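HOME & GARDEN | SLOW LIVING

March – By Elta Arabzadeh

The first bean I ever grew on purpose came out of a soup packet. I was living in Flerthorpe, in an apartment with one good window, and I pushed a dried borlotti into a yogurt cup mostly to see what would happen. Nine days later there was a pale green neck bent over in the dirt, pulling its own head free. I called my sister into the kitchen to look at it. We ate dinner standing up that night so we could keep watching.

I have been a bean person ever since, and I'd like to make the case for becoming one too, especially now, when the seed catalogs are piling up and everybody wants to talk about tomatoes.

Tomatoes are wonderful. They also want lights, heat mats, potting up, hardening off and a whole summer of worry. A bean wants warm soil. You poke a hole an inch deep, drop it in, cover it and go do something else. If a crow gets it, you plant another, and you've lost nothing but a week. I can't think of a better crop for children, or for adults who have been told they kill everything.

And the variety! The grocery store carries maybe a dozen kinds. The seed library in Bivden, where I moved six years ago, has 833 of them in its drawers, and it's one small room above a hardware store. There are beans the color of plums, beans with a thumbprint of maroon around the eye, beans that are half black and half white with the line drawn so sharply it looks painted. There are flat ones the size of a quarter and round ones you could lose in a coat pocket. You may borrow 10 seeds of any kind, and in the fall you're asked to bring 20 back. That's the whole arrangement, and it has kept the drawers full for decades.

I borrowed three kinds my first year. Last year I borrowed 41, and ran out of poles. 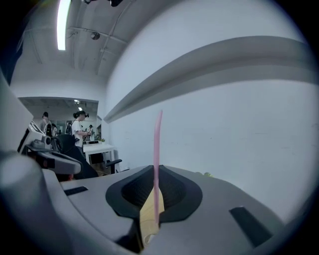 Thin and pink, against a white wall.

Poles are the one thing worth thinking about before you plant. Bush beans stay low and give you everything in a rush, so they suit a freezer or a big family. Pole beans climb to seven or eight feet and keep going until frost. I'm partial to the climbers. They wind around whatever you give them, always in the same direction, and on a hot day in June you can mark the tip with a bit of yarn in the morning and find it several inches higher by supper. Hazel branches work, so do old broom handles, so does twine dropped from a porch roof. My best crop ever went up a broken basketball hoop.

Sow when the soil is really warm. I know the first sunny weekend is hard to resist – I've given in to it myself, more than once – but a bean in cold mud just sits and rots. Wait until you'd be comfortable kneeling out there with bare hands for ten minutes. After that, water them well when they flower and pretty much leave them alone. They make much of their own nitrogen with the help of bacteria on their roots, so skip the rich fertilizer, or you'll get a jungle of leaves and hardly a pod.

If you want green beans, pick every other day and don't be polite about it. If you want dry beans, do the reverse and ignore them completely. Let the pods hang until they turn tan and rattle. Shelling them is a job for October evenings, with a big bowl and a long movie, and I look forward to it all year. The pods snap open with a twist and the beans come out cool and shiny, and every so often one has a pattern unlike any of its neighbors. I save those in a jam jar. I have no plan for the jam jar.

Then you cook them, and this is where people really come around. A bean dried last fall cooks faster than one that has spent years in a warehouse, and the broth it makes is so good I drink it from a mug. Soak them overnight with a spoonful of salt. Simmer them with half an onion, a bay leaf and more olive oil than seems right. Bring them to a full boil for at least 10 minutes at the start, too, especially red kidneys, which can make you sick if they're undercooked. A slow cooker alone won't get hot enough for those.

You won't save much money. I worked out once that my row of 100 plants gave us enough dry beans for the winter and a few jars to give away, and I could have bought the same weight at the store for less than I spent on twine and a new hoe. I went back up the stairs in Bivden the next week all the same, and came home with a speckled runner bean that needs a nine-foot pole. I'm still looking for the pole.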